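Wandcombe Cloth Handling Set: operating rules and data card

Release 2, 25 November 2022
Maintained by the Skalwood bench group. Recording format: Porklow.

Scope

This card covers two-arm handling of small household cloths inside an enclosed cell. It states the rules an operator follows before, during and after an episode. Files that break a rule stay in the set but carry a flag in the episode index.

Cell rules

Both arms are bolted to the front rail. Hands stay outside the rails while either arm is powered. Wall racks are part of the cell and are not to be moved between episodes. Loose items on the floor count as clutter – log them by type, and leave them where they are until the episode is closed.

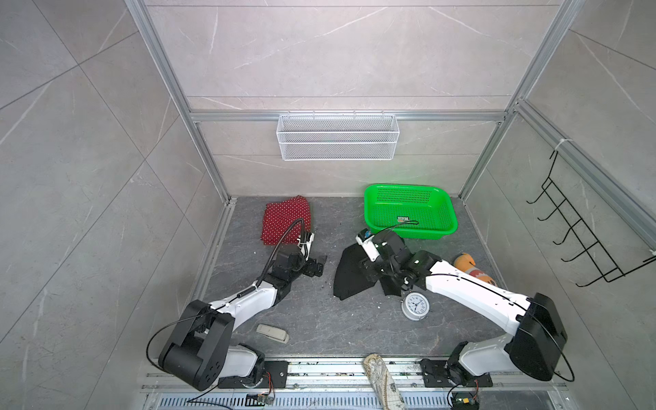 Right gripper down on the black cloth, left gripper beside the folded red one.

Arm spacing

The grippers may share one cloth. Approach from opposite sides and keep the forearms from crossing. Each arm has its own stop, and pressing either one halts both. Speed is capped at 30 percent of the controller maximum for all cloth work. After a stop, wait 8 seconds before clearing the fault.

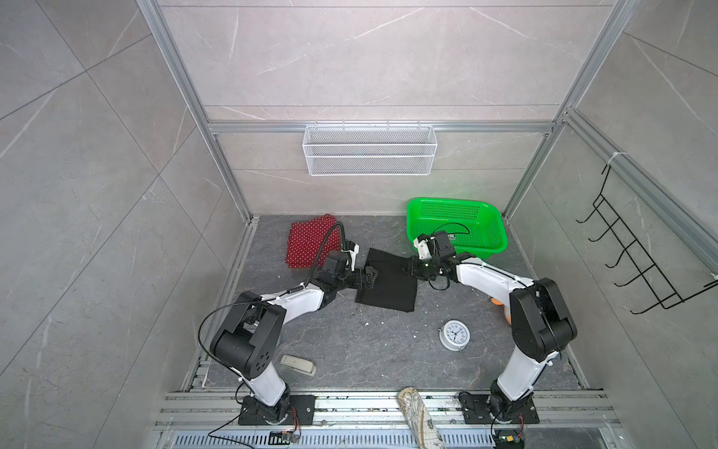
Can an episode be kept if a gripper touches an item other than the target cloth?
It can, provided the item was logged as clutter and the contact did not trigger a stop. Set the contact flag to 1 and add a short note. Episodes with a stop go to the faults folder.

Wrist views

Wrist cameras are checked at the start of each session. Both fingers should be visible at the lower edge of the image when open. Wipe the lens with a dry cloth only. Mild blur on the fingers is accepted; blur on the target cloth is not.

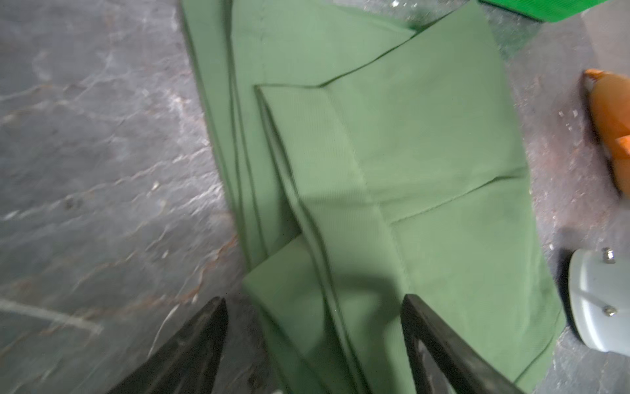
Wrist view, fingers apart at a folded green cloth.

Flags

contact: gripper touched a logged item
cross: forearms crossed
lens: wrist view failed the check
late: log completed after the session closed

Known issues

Floor debris is not labeled. Cable position varies between episodes and is not recorded. Index files written before September use the old flag order; run the Đỗ converter on them first. More than 9 flags in one session means the session is reviewed before release.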